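Gudrun Rathjen
Thread on folding, for the people who asked after the clothing swap. I'll post it in pieces.

Most of you have one drawer that won't close. Mine was the second one down. I took everything out of it in March and found that the problem was how I was folding, because the same clothes went back in with space left over.

You need a flat surface that's longer than your longest pair of pants. A bed is too soft. The fabric sinks, you can't press a crease into it, and your back hurts by the end. I use a table.

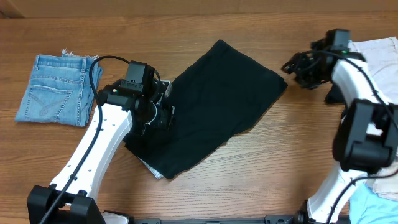

Start with denim. It's stiff, it holds a fold, and you get a good result right away. Lay the jeans or shorts face down, put one leg over the other, and smooth from the waistband toward the hem. Then fold across. I like to finish with a back pocket facing up, the way it is on the light-blue pair, so the stitching tells me which pair I'm holding when they're stacked. A frayed hem is fine. Don't try to tuck the threads in and don't pull them.

Cut-offs take one fold fewer than full-length jeans. If you fold them the same number of times you get a lump that tips over in the drawer.

Somebody asked about size. Make every denim fold the same width as your drawer divider. Mine are the Pokurby ones, and the width was right without any trimming. Kornél Pap wrote to me that he uses shoebox lids. Same idea.

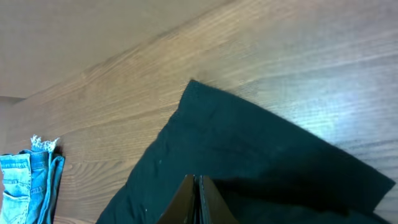
Rulcombe, 11 July 2018

Black clothes next. I do these in daylight. Under a lamp I can't tell the front from the back, and I can't tell black from very dark blue or green, so pairs get mixed up. By the window I can find the seams.

Find a seam before you fold anything dark. Run your hand along the edge until you feel it. Line that seam up with the one across from it and then lay the cloth down. If you start from the middle you'll end up with a wedge and have to shake it out and start over.

Wrinkles in dark cotton: flatten with the side of your hand, outward from the center. I don't iron things that live in a drawer.

Reinhold Grube asked whether to roll or fold. I roll socks and nothing else. Rolled shirts look good on the first day and then you pull one out and the whole row leans.

If you do like rolling, keep it to one drawer and see how it holds up for a few weeks before you redo the others.

Straps, drawstrings and anything else that hangs off a garment or a bag should go to the inside before the first fold. Lay them flat along the length. If they're left outside they catch on whatever is next to them.
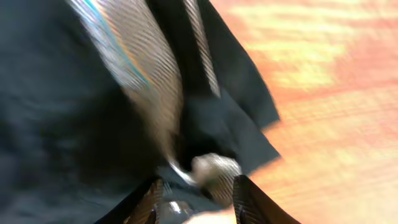
Same with buckles and clips. Close them first. An open clip will snag a knit, and I have a gray sweater with a hole at the elbow to show for it.

Elastic waistbands: fold those to the inside too, and don't stretch them flat. Let the waist stay gathered and fold around it.

How long does it take? The second drawer took me 80 minutes the first time, including the sorting. Now I do a basket of wash in the time it takes to listen to the news.

I keep a pile off to one side for things I haven't decided about. Light colors and dark ones together, it doesn't matter, it's only a waiting pile. When the sure things are done, I go through it once. Whatever I still can't decide on goes into the swap bag.
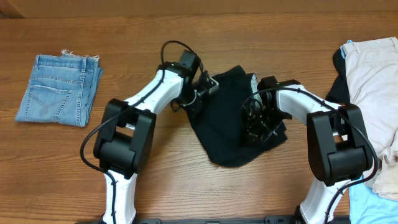
The swap bag is a plain Howells tote on the back of the door. When it's full it goes to the next swap. No second look inside. Annelore Engelhardt got two of my cardigans that way and wears them more than I did.

For soft pants, the beige kind that slide around, fold them in half lengthwise and let them sit a minute before you fold across. They settle and stop slipping.

Put the heavy folds in the drawer first, toward the back. Denim, then pants, then tops at the front where you reach for them most.

Tomorrow I'll post the one on fitted sheets. Bring a second person if you have one.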